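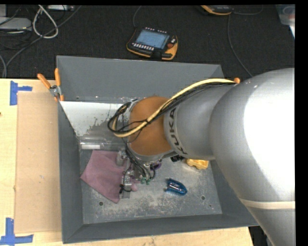

Yu-ting Fang wants to know whether the new electric buses mean the 10 will stop going round by the hospital, and that's such a good question that I'm going to answer it properly, which as you all know by now means a thread. Put the kettle on.

Short version first: no, the 10 keeps the hospital loop. I asked at the depot open evening and was shown the new running board, and the loop is on there both ways, early morning to last bus. I did worry, as the old consultation map had a dotted line through it, but that was one of three options and it wasn't the one they picked.

The longer version. Zesix have ordered 66 single-deckers from Bravden, all battery electric, and they go to two garages. Ours gets the first batch and the other lot go over the hill to Wei Road, where they still haven't finished the substation (I'll come to the substation).

First ones in service on 5 Oct 2026, if everything goes to plan. They'll start on the 2, as it's flat and it passes the garage gate, so a bus that's getting low can be swapped without anybody being left standing in the rain. The 10 gets them after that, and the hill routes last of all.

I had a ride on the demonstrator back in May and I've been going on about it ever since, sorry to my family. It is so quiet! You notice all sorts you never hear on the old diesels – the bell, the doors, a lady three rows behind me telling her sister about a carpet. Pulling away from the lights at the top of Market Hill it just goes, with none of that shuddering through the window when you've got your head against it.

Seats: firmer than I'd like. There's a bit more room for your knees downstairs at the front, and I say downstairs out of habit, there is only the one deck. The back five are up two steps and I'd not fancy those with a stick. The buggy space and the wheelchair space are separate at last, on opposite sides, and that alone would have got my vote.

There's a bell push you can reach from every seat, including the awkward one over the wheel. Small thing, but I've sat in that awkward one for years and had to ask strangers.

Somebody asked about range. What we were told is 218 miles on a full charge in mild weather, less in winter with the heaters on, and the longest duty out of our garage comes in well under that. I did ask what "less" meant and the engineer laughed and said ask him again in February, so I've made a note to do just that.

Charging is overnight, with plugs hanging down from a gantry so the yard doesn't have cables all over it. The software that decides which bus charges when is from a firm called Sunutis. I can't tell you much about it except that the screen had a great many green boxes on it and the young man showing us was very proud of them.

Now, the substation. Wei Road needs a bigger supply than it's got, and the road has to come up to lay it, and the gas people want to be in the same trench. So their buses will be parked at ours until it's sorted. If you see a few with "not in service" on the front tucked along the back wall, that's what they are, please don't write to the paper.

Fares don't change with the new buses. Neither do the times, at first. There'll be a fresh timetable after Christmas and I'm told there's a chance of a later last bus on the 2, but I've been told that before and walked home.

For anyone who'll miss the old ones – I'm with you a bit. I learnt to read on the adverts over those windows, near enough. Two are being kept, one for the driver training school and one going to the museum group, who are after someone with a big shed.

Yu-ting, I hope that's an answer! Your stop by the chemist stays where it is as well, though the shelter is coming away for a week to have its roof done. If anybody has questions about the hill routes, pop them underneath and I'll take them along to the next depot evening.

Afia Issahaku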